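Kandaleck forum > Manipulation > Learning from demonstration
Thread: Freezing the holding hand during bag tasks, results

a_weerakoon
Posted 11 October 2020
We finished the comparison on the bag unpacking task. Same policy, 277 demonstrations, two versions. In A both arms are predicted at every step. In B the arm holding the bag open gets frozen once the grip is judged good, and only the other arm keeps moving. B came out ahead on every bag we tried. Most failures in A were the holding hand drifting until the opening closed.

sumaiya_b
How do you judge the grip as good? If that's a hand-tuned threshold then you've moved the problem somewhere else.

a_weerakoon
Finger current over a threshold for 20 control steps in a row. Yes, it's tuned by hand. Took an afternoon in January and hasn't been touched since.

pristley48
So B has extra information A never gets. I wouldn't call that a comparison of the same policy.

a_weerakoon
A sees the finger currents too, they're in the observation. It doesn't get the rule.

pristley48
Then say "policy plus rule" in the writeup. The Jelano people got picked apart over the same thing.

okelemen
Agree with pristley on the wording but I think the result is real. We saw drift like that on drawstring sacks. The network averages over demos where the operator relaxed the hand late in the episode, and the arm sags. Did you try dropping the last part of each demo?

a_weerakoon
Tried it. Helped a little, then the reach got worse — the reaching arm had less data near the object.
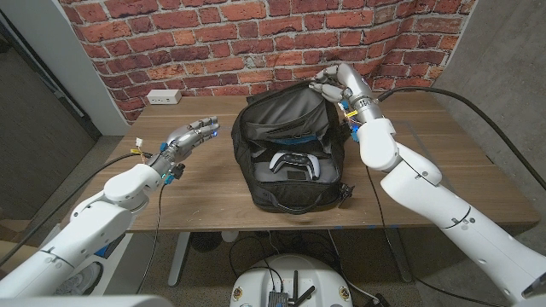
Holding is also where our operators disagree most. Nuwan pinches the side seam and I go over the top, fingers hooked on the rim of the flap toward the back of the bag, with the other hand waiting on the left. Over the top leaves more room to get at something lying low in the bag, like the white game controller. We trained on both styles mixed, and I suspect that hurts A more than B.

sumaiya_b
That's a confound then. Split by style and rerun both.

nuwan_t
I can do the split, the demos are tagged by operator. For the record the side seam is better on soft bags, the flap folds in on you otherwise.

okelemen
Would also like to see it trained past 4000 steps. Drift went down for us with longer training. Not to zero.

a_weerakoon
OK. Split first, longer run after. I'll change the name to policy plus rule.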